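# Sorting out Mum's recipe cards – how do I group them?

**Fenna Nijs**, 2 February 2024

Hello everyone, I hope this is the right spot for a household question. My mum has moved into a smaller unit at Purcombe and I've inherited her recipe cards, all 252 of them, plus a biscuit tin of clippings from the newspaper. Some are in her mother's handwriting and I love them dearly, but there's no order at all. The pavlova is next to the pickled onions and I have three versions of the same zucchini slice.

Would you group them by meal, by main ingredient or by whose recipe it was? I'd like my brother and his kids to be able to find things too, and we're all getting together in May, so that's my rough deadline.

**Marijke Verbruggen**

Oh Fenna, what a lovely job to have in front of you! I did my nan's collection a couple of winters ago, and my advice is to start with very big groups and not fuss over the labels. Mine were savoury, sweet and "jars and bottles", and I spread it all out over a few evenings with the radio going and a pot of tea. 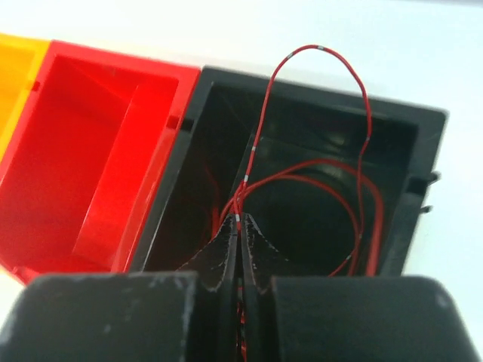
Once the big groups are done you can split whichever one is the fattest. For me it was sweet, naturally – 107 cards, and I'd swear half of them were slices. I put those in order by name, left the savoury ones by main ingredient, and wrote the cook's initials in pencil in the top corner so we'd still know whose was whose. Please keep all three zucchini slices! Clip them together with the favourite on top. My aunties still argue over ours.

**Teun Baert**

just scan them and use the search

**Yiran Xie**

I'd do both, to be fair to Teun. Photograph each card front and back (my grandmother wrote her oven temperatures on the back, and I missed some 30 of them the first time around) and then file the real ones however Marijke says. Watch for Fahrenheit on the older cards, and if there are cup measures, ask your mum which cup she used. Mine had a favourite teacup and it was nowhere near 250 mL.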